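Audio drama jury at Cornitz, anyone else sent in?

mossy_dial
So the Cornitz shortlist is up and my 50 minute piece didn't make it. Fine! But over 400 entries and one jury for drama? I don't see how they heard them all to the end.

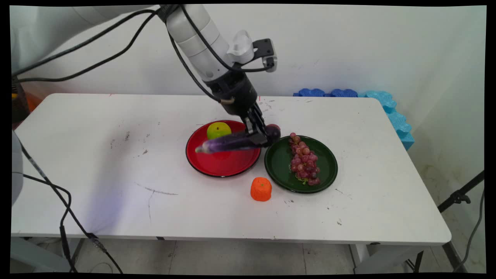

Eggplant over the red plate

tapehiss846
They don't. Judit Vass said at the May meetup that first-round jurors get the opening and a synopsis.

mossy_dial
Then why ask for the full thing? My opening is two people chopping vegetables and not talking, it needs time.
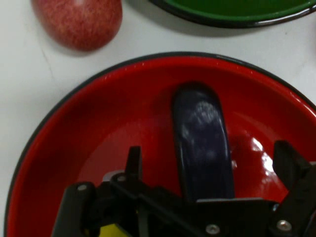 Anyway I'm sending it to Varnomen next, they split drama by length.

lynchpin_fm
Disagree with both of you. I read for Dollov last year and heard every minute of mine. A slow opening is a choice, but so is turning it off.

tapehiss846
Ouch. Fair for Dollov, they're tiny though.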